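Home | Meetings | Garden Map | Plant Swap | Contact

Ellery Street Community Garden
Minutes of the fall members' meeting, 10/16/22

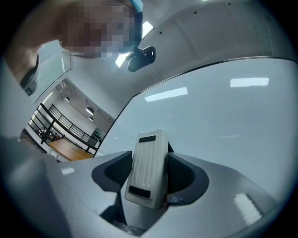 We started a few minutes late so people could finish their cider, and then went straight into the season report. What a year for tomatoes! The Pumano variety, which we tried in the two south beds on a dare, kept going well past August and beat everything else we planted. Members voted by a show of hands to grow it again, and to give it the sunny strip by the fence as well.

Minutes of the last meeting
Read and approved, with one fix: the compost delivery came from Gornen Farm Supply, and the earlier minutes had it down as a donation. We paid for it.

Money
The balance is 3,000 dollars after the plant sale. The water bill is paid through the end of the season. Seed and soil orders for spring should come to about 600 dollars, and this was approved. A member asked if we could set aside 100 dollars for replacement hose fittings. Yes, approved, and thank you to everyone who has been patching the old ones with tape.

Rain barrels
This took up most of the evening, and it was a great talk. The plan is to put 2 barrels behind the tool shed to start with, fed from the shed gutter. The gutter needs cleaning first and one bracket is loose. Some people wanted the barrels up front where they would be easier to reach from the herb beds, but the ground there slopes toward the sidewalk. Behind the shed it is. We'll look again after one full summer.

Pakesow Park path
The city has asked if we would like to plant the edge of the new path where it meets our back gate. Lots of excitement about this one! Ideas so far: bee balm, asters, low grasses, and a row of currants if the city says food plants are okay. Question about who waters it in a dry spell was not settled. Carried over to the next meeting.

Plot renewals
Forms are in the box by the gate. Please put your plot number on the form — several came in last year without one and it took ages to match them up. Half plots are open to people on the waiting list. If you want to move to a shadier plot, write that on the back.

Fall cleanup
Pull spent plants, leave the seed heads for the birds, stack tomato cages by the shed. Diseased squash vines go in the trash and must stay out of the compost. Leaves are welcome, bagged or loose, and should go in the wire bin.

Other business
The garlic order is in and it looks wonderful, big fat cloves. Pick yours up on any work morning. The lost blue-handled pruners are still lost. Swap table stays up until the first hard frost.

Meeting closed after the seed trade.

14 shares | 3 comments

gatesidegrower: So happy about the barrels! I have a spare downspout screen if it fits.

plot_by_the_fence: Can we get Pumano seed from this year's crop or do we have to buy it?

mulchlady: I saved a jar of it, come find me at the swap table.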